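Community Help > Teaching by Demonstration
Posted by bench_and_bolts, September 2020

Remote-controlled demos with a soft bag: the arm on the bag learns nothing useful?

Hello everyone, and thank you in advance for reading, because this is going to be a long one. I've been showing our two-armed setup how to open a black tote bag and hold it open, driving both arms by remote control from the little Dokeck handsets. One arm is supposed to steady the rim and the other goes down into the mouth of the bag. Views from the work are below.
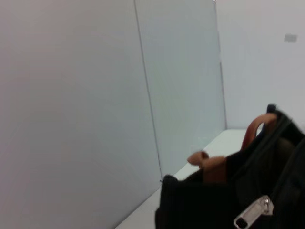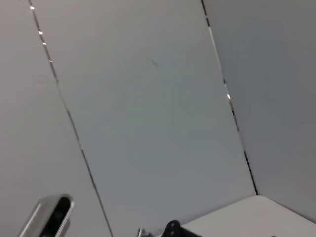
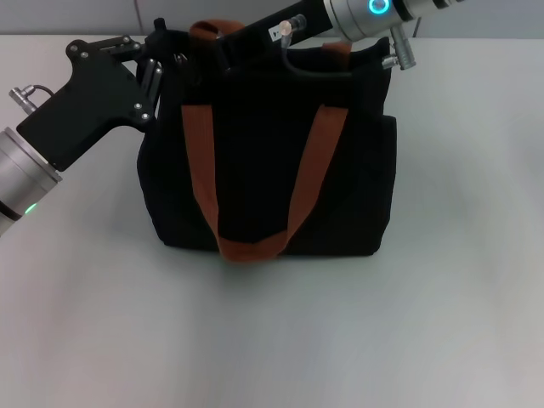

Wrist, wrist and head views of the tote bag task. The head view is the last one.

I have 200 demonstrations saved. When I play them back they look lovely to me, I'm quite proud of some of them! But after training, the steadying arm wanders up to the bag, closes in more or less the right area, and then half the time it has a pinch of nothing. The other arm carries on regardless and pushes the whole bag over. The handles make everything worse, of course, as they flop somewhere new every time I set the bag down and I can't always tell whether I'm about to grab rim or strap.

I should say that I drive mostly by looking at the head view on a big monitor, with the wrist views tucked away in a corner. My coworker thinks I should throw everything out and start again with hand guiding, where you take hold of the arm and move it yourself. I would dearly like not to throw out two weeks of work. Has anybody taught a soft bag successfully, and did you do it by hand or by remote? I'm using the Ladov recorder, if that matters, with the settings it came with.

ladle_and_lathe

Oh, I feel for you, I went through exactly this with a laundry sack last November and very nearly gave the whole thing up. Please don't delete anything yet.

My first thought is about where you are looking while you drive. The robot can only learn from what its cameras get, and if you make your decisions from the head view, the wrist views may be showing it something quite different at the moment that counts. Look at your middle picture — it's nearly all wall panels and a bit of tabletop, and there's no bag to go by. If the arm is pointing off like that for a good part of each run, that camera has very little to tell it about where the rim is. In your first picture the bag is in view, down at the lower right with the handles showing, but it's soft and blurry. I'd slow down on the approach. I used to swoop in because I was bored by the fortieth bag, and the blur was dreadful.

So, what worked for me. Swap the layout on your monitor so the wrist views are the big ones. Bring the wrist in from a direction where its camera can see the rim well before the fingers get there, then stop for a breath, then close. After closing, lift just a tiny bit before you bring in the second arm. That little lift is worth its weight in gold, as you find out right away whether you've got fabric, and the robot gets a clear example of what having it looks like. If you miss, don't stop the recording! Open up, back off, try again, and keep the whole thing. My early set was all perfect grabs, so the poor machine had never once seen how to recover from a bad one.

As for hand guiding, I tried it and I wouldn't for this job. It's a lovely way to teach one arm, but with two arms and a floppy bag you run out of hands, and your own sleeves and elbows end up in the camera views. I did use it to work out a comfortable approach angle, and then copied that angle with the handsets.

On the handles, just keep laying them down differently, and put some runs in with a strap right across the front. I added 11 runs like that to begin with and could already see a change, so it needn't be another two weeks.

pinwheel2292

use a stiffer bag

Wu_bench

I agree with most of the long answer, except that I would thin out the old runs before adding new ones. Go through the 200 and set aside any where the steadying arm closed and slipped and you carried on anyway. I had plenty of those and hadn't noticed until I watched the wrist views by themselves at half speed. It took me 4 evenings with a pot of tea, and it wasn't much fun, but the next training run was a good deal steadier.

Also check the Ladov settings. Mine was set to trim pauses when I got it, so every time I waited before closing, the wait was cut out of the saved run. If yours is the same, all that careful stopping for a breath will never reach the robot. It's under the recording options, near the bottom of the page, and you have to restart the recorder before the change takes.

Related posts
Proltance handset drifts to the left after a long session
Hand guiding a heavy arm without tiring out your shoulders
How many demonstrations for folding a towel?
Second operator for the second arm, good idea or not?
Labeling failed grabs so you can find them later

Contact the moderators | Copyright 2020, posts belong to their authors | Back to top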